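The Delum Cell: Questions We Get a Lot

7 min read

The Delum cell is the two-arm bench setup at Mernavwood that learns to open, close and move everyday containers. We love running it and we love hearing from people who have just started booking time on it, so this page collects the things they ask. Yaqin Peng keeps it up to date and answers the mail.

What do I do first when I get to the cell?

Read the log, even if you were the last person in it! Then release the stop button, power up the controller and wait for both arms to report ready in Stekasis, our control software. Send them to the park pose before you put anything on the table. Parked means completely out of the overhead camera's view, and Stekasis won't let you start a session until the background check passes.

What is the background check?

It compares the table and wall with a stored reference picture. A forgotten rag will fail it, and so will a new lamp in the next bay (we found that out in February, and it took us a whole morning). If it fails, wipe the table with a dry microfiber cloth, look at the lights, and run it again. Please don't save a new reference just to make the warning go away. Ask Yaqin first.

How do I set up the bottle task?

Start with the bottle upright near the middle of the table, a little toward the wall. For the "cap off" start, take the cap off by hand and lay it flat on the right side, well away from the bottle and closer to you. The arms need that open space to come in from both sides without bumping wrists. Printed side of the cap goes up.

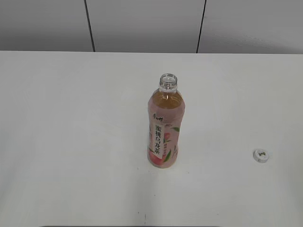
Page last changed: February, by Y. Peng

Does it have to be peach oolong tea?

No, any bottle on the approved list is fine. We're fond of the peach oolong one, though! The pink label stands out beautifully against the white table, and the big 蜜桃乌龙茶 lettering gives the vision model something strong to hold on to when it works out which way the bottle is turned. A white cap on a white table is a harder case, and we want plenty of those in the set.

Should the bottle be full?

It depends on the task sheet. "Cap on" runs use sealed bottles. For "cap off" runs, follow the fill level on the sheet and write it in the log, since the weight changes how firmly the holding arm has to grip. Keep paper towels on the cart. If anything spills, hit stop, wipe it up, and check under the table edge for drips before you release the arms.

There's a small dark mark near the front of the table. Is that a problem?

Try the cloth first. If it wipes away, great. If it stays, leave it alone and never go at it with a scouring pad, which takes the matte finish off and gives you a shiny patch that confuses the camera far more than a speck does. Small marks that don't come off can be added to the reference.

How often are the finger pads changed?

Every 858 cap cycles. Stekasis keeps the tally and puts up an orange banner when a change is due. It's an oddly specific number, I know. Fang, the firm that molds our pads, tested a batch for us and that was where the first one began slipping on ridged caps. Swapping a pair is a really satisfying little job: two screws per finger, lift the old pad out, press the new one in until it sits flush, tighten by hand. Then run the squeeze test.

What does the squeeze test tell me?

Whether both fingers touch at the same moment and with the same force. Use the gray test block in the drawer, never a drink bottle. If one side leads, loosen that pad, reseat it and try again. A pad that still leads after a second try goes in the return box with a note.

The gripper twists but the cap just spins. What's wrong?

Usually the threads didn't catch at the start. Open the fingers, raise the wrist, and have the arm turn slightly the wrong way before it closes the cap. If that doesn't help, clean the pads with alcohol wipes. Tea dries sticky, then picks up dust, and then nothing grips.

How long does a session run?

Up to 100 trials, and then the arms need a rest and so do you. Park them, write the log, take your bottles with you and put the caps in the tray by the door.

Can I suggest a new container?

Yes, please do! Bring it to the cell or send Yaqin the height, the width across the widest part and the cap diameter. Jars with hinged lids are next on our wish list, and if you have a good one at home we'd like to borrow it.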